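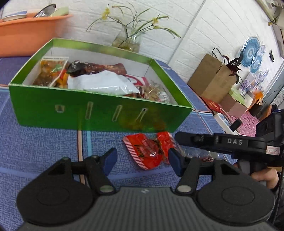

Green snack box, top open, on the dining table.

Zolville Snack Box, green, cardboard. Reviewed by Denise Rowbotham

The Zolville is a one-piece cardboard box, green outside and white inside, with four slots cut along the front. It ships flat. Folding took me 12 minutes the first time and far less the second, once I had worked out that the side tabs go in before the base is pressed down.

I use it for the packaged food that otherwise drifts around the table: dried fruit in a resealable bag, dried meat, nuts, wrapped candy. Soft bags suit it best. They settle against each other and the walls hold their line. Jars are a different matter. With two full ones in a corner the base bowed, and I took them out again on Monday.

The slots are useful for grip and for seeing which bag is near the front. They are also the weak point. Small candies can work their way through if the box is tipped, and the card between the slots creases when you pull the box toward you with one hand. Lift from the sides.

The white interior marks easily. Crumbs brush out, but oil from a torn nut bag left a spot that wiping did not shift. A paper liner fixes this and costs next to nothing.

The Iltham version has a coated inside and stiffer walls, and it sells for more. Graham Wragg has had one for 27 weeks and reports no sagging. For a pantry shelf I would pay the difference. For a table that gets cleared before dinner, the Zolville is adequate - light, open at the top, quick to move.

Sold singly or in packs of 12. A single is enough to find out if the size suits your table.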